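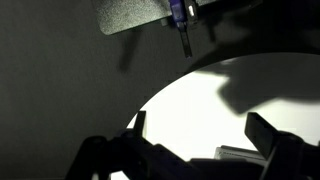
A trailer post is the smallest thing I publish on Stastside, and it was the hardest for me to learn. A trailer lasts two minutes, so people think the post should take two minutes also. My first ones were like this, and they were only the press text with a video under it. What helped me was to write down single shots as plain facts before I had any opinion. Take the gripper at the top: two black fingers, the left one narrow and upright, the right one broader and leaning in, and an open gap with nothing in it. If a trailer gave me this shot, my note would say "two dark fingers, almost silhouette, gap open, holds nothing". I would not write "menacing" or "lonely" yet, because these words are my reaction and they come at a later step.

My method below is for family films, but I use it for series too. I will use one trailer as the working case, for *Sirka*, an animated film about a girl who repairs clocks on a ferry, from the small studio Plornent.

## What you need

- The trailer from the official channel of the studio or the distributor
- The press text, if you received one
- A text file or a paper notebook
- Headphones
- One quiet hour

I do not use a special program. Samira Semaan, who edits my texts, has a spreadsheet with a column for the time, the picture, the sound and the spoken words. I tried it for a month and went back to my notebook.

## Step 1: Watch once and write nothing

Use the full screen and the sound on. Do not pause. When it is finished, write one or two sentences about what you remember. Do this before you read any comments under the video, otherwise you will remember the comments.

For *Sirka* I wrote: "Ferry at night, many clocks, the grandfather does not speak. I wanted to know what is under the floor." Later, the first sentence of my post came from this note. It often happens so.

## Step 2: Watch with no sound

Now turn off the sound and pause as often as you like. Write one line for each shot that you could describe to a friend on the phone. You do not need all of them. Many modern trailers cut so fast in the last part that a full list is boring to make and nobody will read it.

Good lines look like this:

- 0:12 girl opens a wall clock, small key inside
- 0:19 ferry from above, no other boats
- 0:41 grandfather closes the curtain, looks at the door
- 1:08 water comes up between the floor boards

Bad lines look like this:

- 0:12 magical moment
- 0:41 grandfather is hiding something
- 1:08 the exciting part starts

The second list can be true, but you cannot check it. When you write the post two days later, "magical moment" tells you nothing. I have many old notebooks full of "magical moment" and I have no idea what was in these films.

## Step 3: Listen with no picture

Put the window behind another one, or close your eyes. Write down:

1. the spoken lines, word for word, at least the important ones
2. where the music changes
3. any place where the sound stops completely

Be careful with the spoken lines. In a trailer the editor can put a sentence over a shot from a different part of the film. If the girl says "You promised me" and we see the grandfather, it does not prove that she is talking to him. In the post I write "we hear her say" and leave it there.

If English is your second language, as it is for me, turn on the captions for this step, but check if they were made automatically. The automatic captions for *Sirka* wrote "seer car" each time somebody said her name.

## Step 4: Compare with the press text

Press text is useful for three facts: the correct spelling of names, the release date, and the age rating if there is one. I copy these exactly. I do not copy anything else.

A press text will usually say that the film is heartwarming. Maybe it is. You have seen only two minutes, so you do not know, and the reader knows that you do not know. If you want to use a sentence from the press text, put it in quotation marks and say who wrote it. My rule is one quotation in a post, with the source named in the same sentence.

Also look at what the text and the trailer do *not* agree on. In the *Sirka* text the main character had a younger brother, and in the trailer I could not find him in any shot. I wrote to the contact person at Plornent, a Mr. Llorente, and he answered the next morning that the brother was still in the film but appears late. This was a small thing, but two parents asked me exactly this in the comments, because their sons wanted to know if there is a boy in it.

## Step 5: Write the post

I keep a trailer post to 470 words or less. My older posts were much longer. The longest one had 1,806 words for a teaser in which we see only a door, and I am still a little ashamed of it.

The order I use:

**The news, in one or two sentences.** What was released, by whom, and when the film comes out. A reader who stops here should have the main fact.

**What we see.** Pick 4 shots from your list, not more. Choose ones that are different from each other. For *Sirka* I took the key in the clock, the ferry from above, the curtain and the water.

**What we hear.** One spoken line is enough, plus a short word about the music. If you do not know the names of instruments, write "strings" or "a slow piano" only when you are sure, and otherwise write "quiet music".

**What I think.** Here your reactions finally have their place. Write "I" and connect each opinion to a shot. "I found the curtain shot sad" is better than "the trailer is sad". A reader can play 0:41 and disagree with you.

**For parents.** See the next step.

## Step 6: Add a note for parents

This is the part that my readers open first, Samira checked it in the statistics. It should be short and without drama. I go through the same points every time:

- Is there something loud and sudden?
- Is somebody in danger, and is it a child?
- Is there a dead or missing parent?
- Are there fast flashes of light?
- Is there a scene that looks scarier than the age rating suggests?

Answer only from what is in the trailer and give the time. For example: "Water enters the cabin at 1:08 while the girl is inside. It is dark and the sound is loud for a few seconds." Do not promise that the film is fine for a certain age. Trailers can hide the frightening scenes, and they can also make a calm film look wild.

I keep this note under 100 words. When it becomes longer, I am usually repeating the "What we see" part.

## Step 7: The disclosure line

If you received something from the studio, say so at the top of the post, before the video. This includes tickets, toys, a poster, a trip or money. If you received only the press text by e-mail, I also mention it, but at the end. Some bloggers hide the line in gray letters at the bottom. Please check the rules for your own country, they are not the same everywhere, and they change.

Affiliate links are a separate matter. If you link to a book or a soundtrack and you earn from it, write this near the link.

## Step 8: Read it aloud and check the links

I read every post aloud one time. My tongue finds the sentences which are still built in my first language. After this I check:

- the title of the film, each time it appears
- the names of people, against the press text
- the times of the shots, against the video on my own page
- that the video is the official upload

The last point is important. Copies of trailers disappear, and then your post has a gray box in the middle. Sometimes the official video is also replaced by a new version that is a few seconds shorter, and all your times are wrong. When this happens I correct the times and add a line with the word "Updated" and the month.

## If the studio asks for a change

It happens. A wrong name or a wrong date I correct the same day and say thank you. If they ask me to make an opinion softer, I answer politely that the opinion stays. Only one time a company stopped sending me mails after this, and I could still watch their trailers like everybody else.

My *Sirka* notes are in the downloads section, typed from the notebook, with the spelling mistakes left in.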